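Findiddale Robotics Club forum > Student builds > Toy sorting arm, progress thread

skallus_kid
Posted 4:10 pm
OK so the toy sorter is finally moving!! We got 30 clean picks this afternoon before somebody bumped the table. Hard balls are easy now. Cloth is the part we keep fighting with - the fingers close and half the time they get air.

hurkberg2
Posted 4:32 pm
Congrats! Are you still going straight down on the cloth? We did that all through April and it was terrible. Come in at an angle.

Benedicta Annan
Posted 5:05 pm
I'd leave the angle alone for now. Straight down is fine if you close slower and lift 2 cm before you swing over. Change one thing at a time or your log is useless.

hurkberg2
Posted 5:11 pm
Disagree, sorry. Slower closing just gave us slower misses. The angle fixed it in one evening.

yakubu_b
Posted 5:40 pm
Can we see the setup? And how many attempts do you have logged so far?

skallus_kid
Posted 6:02 pm
1,646 attempts, counting all the bad ones from the first week. I love this project so much, I was watching it through dinner last night.
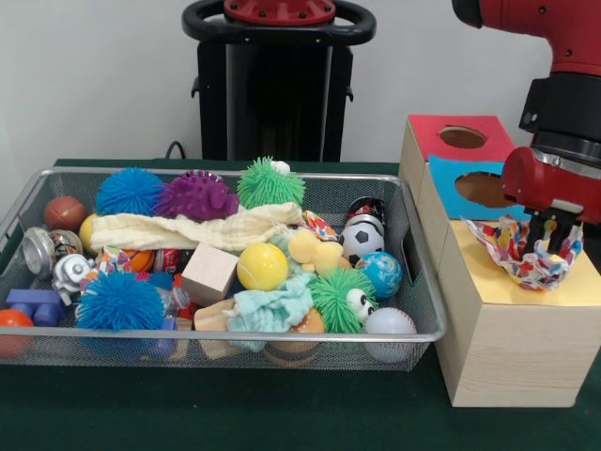 I'm going to try Benedicta's slow close first, only because it's a one-line change, and then the angle. Same cloth for both, 6 tries each, then I'll shuffle the basket and go again.

hurkberg2
Posted 6:09 pm
Six is way too few!

Benedicta Annan
Posted 6:20 pm
It's enough to see if it's worth running more. Also pull the towel flat between rounds, the spiky balls snag everything.

yakubu_b
Posted 6:41 pm
My money's on the angle. Post the log when you have it please!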